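Lista de comprobación de campo — plataforma de sondeo 2, prospecto Estance

Revisión previa al turno de perforación diamantina. Titular de la licencia: Somstead. Contratista de sondeos: Furkar. Se rellena antes de arrancar y se archiva con el parte de avance.

## A. Plataforma y accesos

- [x] Superficie nivelada y compactada. *Sin observaciones.*
- [x] Balizamiento perimetral completo. *Repuesto un tramo en el lado del talud.*
- [ ] Cuneta de drenaje libre. *Obstruida con finos; limpiar antes de la próxima lluvia.*
- [x] Balsa de lodos con lámina íntegra y resguardo suficiente.
- [ ] Señal de velocidad en la pista de acceso. *Falta a la salida del campamento.*

## B. Equipo de perforación

- [x] Paradas de emergencia probadas, las 2 con corte efectivo.
- [x] Resguardo del cabezal con enclavamiento operativo.
- [x] Cable del wireline sin hilos rotos. *Revisados los primeros 60 m; el resto, en la próxima maniobra larga.*
- [ ] Latiguillos hidráulicos con funda antilatigazo. *El de retorno de la bomba no la lleva. Pedido a almacén.*
- [x] Extintores con carga y precinto.

Comentario: la presión de la bomba de lodos osciló durante la prueba en vacío. El contratista lo atribuye al filtro de aspiración. Se admite el arranque con vigilancia del manómetro y cambio de filtro dentro del turno.

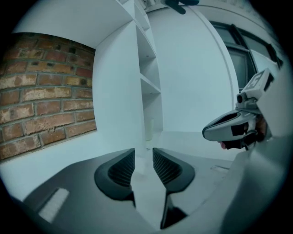
El sondeo en curso tiene una profundidad prevista de 200 m y corta la zona oxidada en su parte superior, con recuperaciones bajas. Por debajo del 100 % de recuperación se anota siempre el intervalo perdido en el taco; en el turno anterior hubo dos tacos sin esa anotación.

## C. Testigos y muestras

- [x] Cajas rotuladas con sondeo, número de caja y profundidades.
- [ ] Tacos de avance completos. *Corregir los dos pendientes.*
- [x] Blancos y estándares insertados según el plan de Quansah.
- [x] Sacos precintados y almacén cerrado con llave.
- [ ] Sierra de corte: caudal de agua. *Insuficiente. No cortar en seco — riesgo de sílice respirable.*

## D. Personal

- [x] Casco, gafas, guantes y protección auditiva en toda la plataforma.
- [x] Charla de inicio de turno firmada.
- [x] Radio con cobertura hasta el campamento.
- [ ] Botiquín. *Falta suero de lavado ocular.*

**Resultado:** apto con reservas. La sierra queda fuera de servicio hasta restablecer el caudal. Los demás puntos abiertos se cierran antes de la siguiente inspección, prevista en julio.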